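The Flevel balance board: seven months with two children and one competitive father

My eldest turned nine in October and what she wanted, more than anything, was something to do with her feet. Those were her exact words. She dances, she climbs the door frames, she walks along every low wall between our house and school, and she'd seen a balance board at a friend's house and talked about it all through the summer holidays. So a Flevel it was, wrapped very badly in two kinds of paper, and I've been meaning to write about it ever since because we have had SO much fun with it.

If you haven't come across one, it's a curved wooden board, a bit like a very shallow letter U, with a layer of felt on the underneath. You stand on it and rock. That's all it does, and I'll admit that when I lifted it out of the box I had a small wobble of my own about what we'd paid. By teatime there was a queue.

What we bought

We went for the full size one in plain beech with grey felt. There's a smaller version for toddlers, but with a nine year old and a five year old I wanted something they'd both still fit on in a few years. It arrived well packed, with a little booklet of ideas which my son has now coloured in, every page.

It's heavier than I expected. My five year old can drag it but he can't carry it, so it tends to live wherever it was last used, and I have stubbed my toe on it more than once on the way to the kettle. You get used to steering round it!

How it gets used

The first week was all rocking. Standing, sitting, lying down like a hammock with a cushion at each end. Then it got turned over and became a bridge, and then a hill for cars, and then (for most of the Christmas holidays) the counter of a shop selling buttons and dried pasta. I bought a great deal of pasta back from that shop.

My daughter still uses it properly most days. She stands on it to practise her spellings, which sounds like something I've made up to impress you, but she came up with it herself. I call out the word, she rocks one side for each letter, and if she loses her footing she starts the word again. "Necessary" took us an entire evening.

My son prefers it as a slide. We prop one end on the bottom of the sofa and he goes down on his tummy, head first, shouting. The instructions don't mention this and I stay close when he does it.

And then there's my husband, who decided in January that he was going to be good at it. The children set him a challenge of 300 rocks without stepping off, and they stood either side of him and counted out loud. He got to 214 the first time and was unbearable. The night he finally passed it he kept going to 308, purely so he could say he had, and then had to lie on the rug. We wrote the number on the back of the birthday card and it's still on the fridge.

The birthday bit

I want to say something about this as a present, because I think that's why most people look at them. It's a lot to spend on one thing. We asked both sets of grandparents to put in towards it instead of sending separate parcels, and they were lovely about it. There was one big present in the room that morning plus a book and some socks, and I did worry she'd feel short changed. She didn't mention it. She was on the board in her pyjamas before the candles were out of the box.

We had four of her friends round that afternoon and it kept them going for ages, with a game where you pass a beanbag round and whoever's on the board has to catch it. I'd planned a treasure hunt and we never got to it.

What's held up and what hasn't

The wood still looks beautiful. There are scuffs along both ends from the sofa slide, and a faint ring where a beaker of squash was left on it overnight, but I quite like that it looks used. The felt has started to lift very slightly at one corner. I wrote to Flevel and they sent a friendly reply telling me which glue to use, and I haven't got round to it yet.

On our wooden floor the felt slides a bit too well when the children get vigorous, so we've moved it on to the rug for anything fast. On carpet it's quieter and slower and better for the little one. 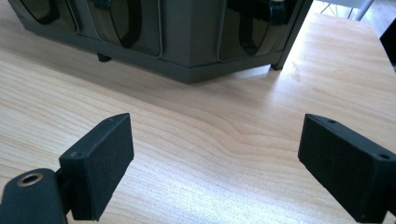 How it compares

Before buying, I went round and tried two others. The Valo is lighter and costs less, and it would suit a small flat where it has to be put away each night. It has a flatter curve though, so you don't get as much of a swoop, and my daughter was bored of it in the shop within a few minutes.

My friend Sadia Hashmi has the Lulix, which is the plastic one, and her three love it. They use theirs in the garden in all weathers and she just hoses it down, which you couldn't do with ours. If your children are outdoors from breakfast until bedtime then I'd look at that one first. It makes a terrific racket on a patio.

Would I buy it again?

Yes, tomorrow! It's the only toy in our house that all four of us use, and I include the train set in that. The children have had their rows over it (we now have a sand timer, and the sand timer has caused its own rows) but on wet afternoons I'm so glad it's there.

A few practical things if you're thinking about it. Get the felt, even if you have carpet. Bare feet are much better than socks. Clear more floor than you think you need, especially behind, where they tend to hop off. And keep fingers away from the underneath when somebody else is on top – we had one pinched finger in the first week and a lot of tears, and now the rule is that you sit on the sofa until it's your turn.

My son is six in a few weeks and has asked for "another one so we can race". I've told him we'll see.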